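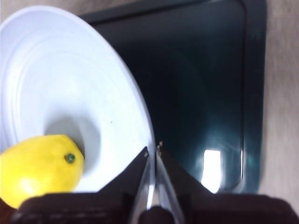 Tierney Building — quarterly safety walk-through, ground floor and basement
Checked by: Desmond Begay
Copy to: Pádraig Foley, front office binder

Key: OK = fine. FIX = needs work, see comment. N/A = don't have one. Leave nothing blank, if you couldn't get to it write NOT SEEN.

Carried over from last time

Stair light, basement landing — OK. New tube in. Still hums.
Back door closer — FIX. Again. Slams hard enough to shake the glass. Work order 3671 still open, Pádraig please chase.
Boiler room sign — OK. Up, straight, readable from the hall.
Loose carpet edge outside suite 2 — FIX. Somebody taped it. Tape is peeling and worse than the carpet was. Needs a proper metal strip.
Key for meter closet — OK. Found. Was on the wrong hook, now has a red tag.
Ramp handrail — OK on the left side. Right side wobbles at the bottom bracket, one bolt missing. Moving that to the outside list.

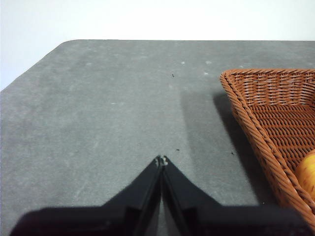
Herdale, 22/07/2026
Started 8:15, done before lunch. Dry out, warm, so no idea about the leak over the side entrance — see Roof below.

Exits and hallways

Front exit opens fully, no key needed from inside — OK
Back exit clear — FIX. Two dollies and a rolled up rug against the bar. Moved them myself. Told suite 4. They said it was only for the morning, it was only for the morning in spring too.
Exit signs lit — OK except basement north, which is dim. Battery test passed but I would swap it now.
Emergency lights, press and hold — OK, all came on. The one by the restrooms took a second or two longer than the rest. Watch it.
Hallway width — OK
Floor mats flat — FIX. Front mat is curling at the corner. Flip it for now, order another.

Fire

Extinguishers on hooks, pin and seal in place — OK
Gauges in green — FIX. Tag 776 (basement, by the laundry sink) is sitting right on the line. Have the service company take it along with the annual ones.
Annual tags in date — OK, all run out in September. Book now. Last year we waited and got the end of the month.
Smoke alarms, test button — OK upstairs. Basement storage NOT SEEN, couldn't get the ladder past the shelving.
Pull stations not blocked — FIX. Coat rack in front of the lobby one. Moved. It will come back.
Fire doors latch by themselves — OK except stair B, have to push it the last inch. Probably the hinge, top one looks dropped.
Evacuation map — FIX. Still shows the wall we took out. Pádraig has the newer drawing I think.

Electrical

Panel covers on, 3 feet clear in front — OK. Floor tape is helping.
Breakers labeled — FIX. Someone wrote "misc" on four of them. Need to trace those after hours.
Extension cords — FIX. Suite 4 has a power strip plugged into a power strip. Unplugged the second one, left a note.
GFCI outlets trip and reset — OK kitchen, OK restrooms, NOT SEEN janitor closet (locked, and my key doesn't fit anymore?)
Space heaters — N/A this time of year, ask again in fall

Kitchenette

Fridge temp — OK, 38
Microwave door seal — OK
Hot water at tap — read 118. Fine.
Under sink — FIX. Slow drip at the trap, bucket is in there now. Don't take the bucket.
Chemicals away from food — FIX. Drain cleaner was on the same shelf as the coffee filters. Moved to the closet shelf, shoud have a lock.
First aid kit — short on gauze and the burn gel is expired. Eye wash is good.

Basement

Storage below sprinkler heads — OK mostly. Back row of boxes is close. Anything marked Nalum can go, check with Desmond before tossing (that's me, just ask).
Sump pump — OK, kicked on with a bucket of water
Dehumidifier — OK, emptied. Full when I got there, so somebody needs to be doing this weekly.
Shelving anchored — FIX. Tall gray unit isn't. Do not load the top of it.

Outside and roof

Ramp surface — OK
Ramp handrail right side — FIX, see above. One bolt.
Parking lot lights — 95 percent sure the corner one is out but it was daylight. Pádraig to look one evening.
Roof over side entrance — looked from the ladder only. Flashing has lifted along one seam. Tetberg quoted on it already — need a yes or no.
Gutters — FIX. Grass growing.
Dumpster lid — OK

Do first: stair B door, handrail bolt, tall shelf. Those before the weekend please. Rest can wait for the regular maintenence day.

Comments

Pádraig Foley: Closer is on order, 3671 has been waiting on the part. Called again. Bolt I can do tomorrow. Janitor closet lock was changed, new key is in the office drawer, sorry, thought I'd told you.

Desmond Begay: You hadn't. Will do the closet outlet when I pick it up. What about the map?

Pádraig Foley: Have the drawing, it needs reprinting at the bigger size. Saying yes to Tetberg on the flashing too. Moved the coat rack again this morning.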